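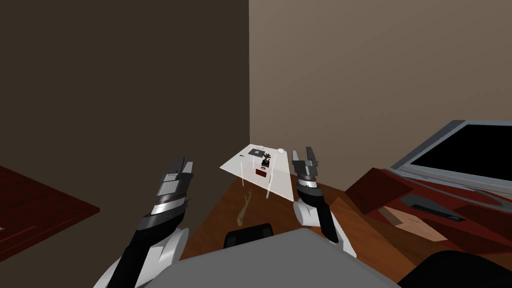

When the board of Waremance, the small-parts repair outfit my family has run for longer than I care to admit, finally agreed that we should look seriously at a two-armed robot, I did what any sensible person would do and made a cup of tea. Then I opened a spreadsheet, and I've more or less been living in it since June.

The first thing to say is that the sticker price is the easy bit. We had quotes from Etel and from Srour, and they were close enough that you could have settled it over lunch. What took the time was everything underneath: freight, the mounting base, spare fingertips, a licence for the simulation software, insurance (a long phone call, that one!), and the hours our own people would spend learning the thing while the regular work piled up behind them.

My advice is to budget the simulation first and treat it as its own purchase. We paid for 30 days of it before signing for any hardware, and built ourselves a plain room with a wooden table and two arms, then moved the furniture about to our hearts' content. It's a lovely cheap way to find out that your bench is in the wrong spot.

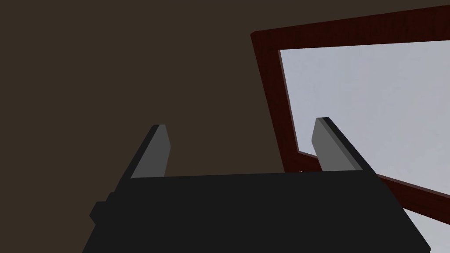
Grippers, and why they deserve their own line

I had grippers down as an accessory, like floor mats in a new car, and I was quite wrong about that. A parallel gripper with two fingers suits a good deal of what we do, but the fingers themselves are a separate decision, and so are the pads on their inner faces. Ask each supplier for the opening width in writing, and ask what a replacement pair costs, delivered, with tax.

Ludileck, who we ended up buying the fingers from, put ours at $600 a set. We've allowed for two sets a year, and I'd sooner have that money sitting unused than go begging for it in the middle of a busy month.

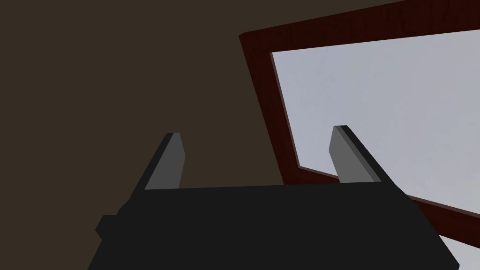

The other matter is who's going to look after it all. We pencilled in 7 hours a week for one of our technicians, spread over the mornings, and I'd encourage you to write that person's name in the budget next to the figure. Otherwise it drifts, and the robot becomes everybody's job, and you find a tea towel hanging off it.

On finance, we looked at leasing and I was rather taken with it, I'll confess, until I read the clause about returning the arms in their original packaging. We don't have the storage for that, and I suspect you don't either. In the end we bought outright and put the software on a yearly plan, with the first renewal marked in the calendar in red.
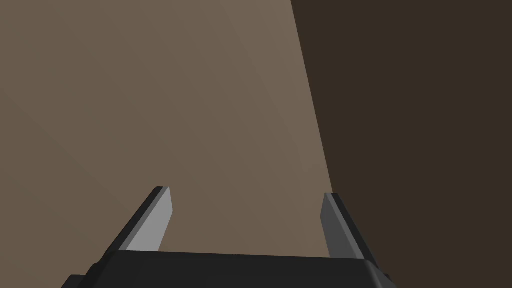

Marwan Daher

December 10, 2019

Readers planning a purchase of their own are welcome to write in care of the magazine for a copy of the budget template. It has tabs for hardware, software, training and floor space, and you'll need to change the tax rate to suit your own part of the world.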